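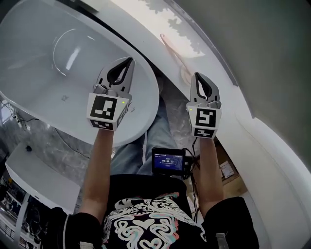 Contre la baignoire posée au milieu de tout

Par Mehrangiz Zamani, 5 mai 2019

Je vais commencer par un aveu. Pendant quatre ans, j'ai voulu une baignoire îlot. Je gardais des pages de magazines dans une chemise en carton, et sur presque toutes ces pages il y avait la même chose : une grande forme blanche et brillante, sans mur autour, avec une serviette posée sur le bord comme si quelqu'un venait de sortir. Je trouvais cela très beau. Je le trouve encore beau, et c'est pour cette raison que je veux expliquer pourquoi, dans la plupart de nos appartements, je pense que c'est une erreur.

Dans la langue de ma mère, on ne dit pas « prendre un bain » avec le verbe prendre. On dit simplement qu'on va au bain, comme on va au marché. C'est un endroit où l'on va. En français on prend le bain, et il me semble que la baignoire îlot est faite pour ce verbe-là. Elle est un objet que l'on possède et que l'on montre. Peut-être je tire trop d'un seul verbe, mes amis français me le disent souvent.

Parlons de choses plus pratiques. Une baignoire a besoin d'un bord. Je ne parle pas du bord de la cuve, qui est mince et arrondi sur beaucoup de modèles. Je parle de la tablette, de l'angle carrelé, de cette petite surface plate où l'on pose le savon, le gant, le verre d'eau, le livre qu'on ne devrait pas apporter. Dans la salle de bains de mon enfance cette surface avait la largeur d'une main et tout le monde se disputait pour elle. Avec une baignoire îlot, elle disparaît. Alors on achète un tabouret. Ensuite on achète un plateau en bois qui traverse la cuve, et ce plateau, il faut l'enlever pour entrer, le remettre quand on est assis, et l'enlever encore pour sortir, avec les mains mouillées. J'ai vu chez Mitetti un plateau à 50 euros. Pour ce prix on me vend de nouveau le mur que j'ai supprimé.

Il y a aussi la question du nettoyage, que les catalogues ne posent jamais. Ma voisine Lovisa Engebretsen a fait installer la sienne il y a deux ans, un modèle Womia, très élégant. Entre la baignoire et le mur il reste un passage trop étroit pour une personne et assez large pour la poussière. Elle y passe un balai plat, à genoux, le bras tendu. Les cheveux y vont, les bouchons de shampoing y vont. Une fois, c'était une boucle d'oreille. L'extérieur de la cuve doit aussi être essuyé, ce qui n'arrive jamais avec une baignoire encastrée, et le blanc brillant garde chaque goutte de calcaire. Quand on nettoie une baignoire ordinaire, on se penche d'un seul côté et c'est fini. Pour celle-ci, on fait le tour, comme pour une voiture.

Lovisa n'est pas d'accord avec moi et je dois être juste avec elle. Elle dit que faire le tour est justement ce qui lui plaît. Elle peut laver ses enfants en s'asseyant du côté qu'elle veut, et quand ils sont deux dans l'eau, son mari s'assoit en face. Elle dit aussi qu'elle nettoie mieux une chose qu'elle aime regarder. À cet argument je n'ai pas trouvé de réponse. Ma propre baignoire est encastrée, d'une couleur entre le beige et rien, et je reconnais que je la nettoie sans aucun amour.

Mais Lovisa a une grande salle de bains. C'est là, je crois, le centre du problème. On a dessiné ces baignoires pour des pièces où l'on peut reculer de trois pas et les admirer. Ensuite on les a faites plus courtes, plus étroites, et on les a vendues pour des pièces où l'on ne peut pas reculer du tout. Le vendeur du magasin Jorkus, qui était très patient, m'a montré un petit modèle « pour la ville ». Je me suis assise dedans, avec mes chaussures à la main. Mes genoux étaient plus hauts que le bord. Les parois étaient inclinées pour faire une jolie ligne à l'extérieur, et cette jolie ligne, c'est mon dos qui la payait à l'intérieur. Je lui ai demandé où on posait le savon. Il m'a montré un tabouret.

Je n'ai rien contre les belles choses dans une salle de bains. Au contraire, c'est une pièce où l'on entre fatigué et on mérite d'y trouver quelque chose qui fait plaisir aux yeux. Seulement, le plaisir de regarder dure quelques secondes chaque matin, en passant avec la brosse à dents. Le reste du temps on se baigne, on rince, on frotte, on cherche une place pour ses affaires. Il me paraît raisonnable de choisir d'abord pour ces heures-là.

Si vous avez l'espace, mesurez-le quand même. Mettez du papier journal par terre, à la taille exacte de la cuve, et vivez avec pendant une semaine. Marchez autour avec un panier de linge dans les bras. Essayez de passer la serpillière entre le papier et le mur. J'ai fait cela en octobre, dans ma salle de bains, et le troisième jour mon journal était déjà déchiré dans le coin, là où la porte s'ouvre.

J'ai finalement gardé ma baignoire beige. J'ai fait refaire le joint et élargir la tablette, du côté de la fenêtre. On peut maintenant y mettre le savon, le verre et le livre, et il reste une place pour le coude. La chemise en carton, je l'ai donnée à Lovisa, qui m'a demandé si elle pouvait garder aussi les pages sur les lavabos.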